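Support > Heating controls > Tickets > Closed

Products Downloads Tickets Contact

We use cookies to keep you signed in. Accept / Settings

Zalar room thermostat loses schedule overnight

Reported by Fatos Kolev, Thursday, 07:18

Thermostat shows E7 each morning and falls back to the default 18 degrees. The weekly schedule is blank. Wiring centre is a Hurach, boiler is on the Tirkent relay. Batteries replaced twice - no change.

Log exported. Signal at the receiver reads 91 per cent, so range is ruled out. The fault is logged at 02:00 every night, same time as the clock sync.

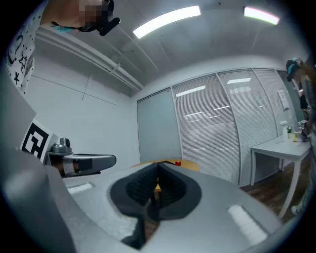

Clock sync turned off under Advanced > Time. Schedule re-entered by hand and left for two nights. No E7, schedule intact both mornings.

Cause: receiver firmware 2 writes the time into the schedule block when the time zone field is empty. Set the zone first, then turn sync back on. Factory reset not needed - it clears the zone again.

Status: closed. Reopen if E7 returns after the zone is set.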